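19 December 2018

# Robot arm lab in Fraser passes 2,400 recorded tasks

FRASER — A small robotics firm here has collected 2479 recorded examples of a robot arm doing ordinary handling jobs, and it plans to keep recording through the winter, the company said in a statement.

Skollska, which rents space in the old Trever building, began the work in April. The recordings will be used to train a learning system the company calls Sesolden. The software is meant to pick up a task from many examples of a person guiding the arm through it, so that the arm does not have to be programmed step by step for each new object.

Each example is a single attempt at one task. An operator steers the arm by hand controls while a small camera near the gripper records what is in front of the fingers. The position of the arm and the opening of the gripper are saved at the same time. Most attempts last under a minute. When one ends, the operator marks it as finished or failed and puts the objects back for the next.

The list now covers 17 tasks. They include lifting a lid, sliding a box along a table, turning a part over and setting it down, and closing the gripper on an edge that is hard to see from above. The company said the last of these has taken the most time, and that operators needed several weeks of practice before their attempts were steady enough to keep.

Failed attempts are kept too, but in a separate set. Of the total, 1937 were marked as finished and have been passed on for training. The rest will be looked at again in the new year. Some stopped because the object slipped, others because the operator ran out of reach and had to start over from a different side.

Skollska said the view from the wrist is useful for the last part of a motion, when the fingers are close to the object and a camera across the room would be blocked by the arm. It also brings problems. The fingers and the arm's own housing take up a large share of the picture, and bright light behind an object can wash out the edges the system needs to find. Operators have been asked to record at different hours and to move the lamps between sessions, so that the software does not come to depend on one kind of light.

The company also changes the objects. In the first two months the same few boxes were used over and over, and an early version of Sesolden did well with those and badly with anything else. Since then, operators have swapped items after every short run of attempts and changed the angle at which they are placed. Painted surfaces, labels that reflect light and parts with sloped sides were all added during the summer.

Four operators share the work, in shifts of two hours. Longer shifts were tried and dropped after the number of failed attempts went up toward the end of each one. New operators make a set of practice recordings first, and those are not counted in the total.

A first test of the trained system was held last month on three of the tasks. Skollska did not give results for each one, but said the arm was reliable at sliding and much less so at turning parts over. It often stopped short of the object or closed the gripper too early. The company is now recording over 300 more attempts at that task before it trains the system again.

The next round of testing will use objects that do not appear in any of the recordings. Two workshops in Fraser have agreed to lend parts for it. Skollska said it has no date for a product and has not decided whether the recordings will be shared outside the company.

Recording at the Trever building stops for the holidays and starts again in the first full week of the new year. The company is taking applications for two more part-time operators, and no experience with robots is required.

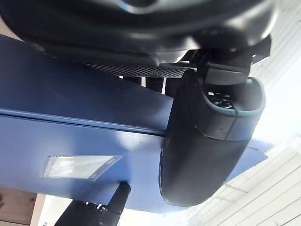
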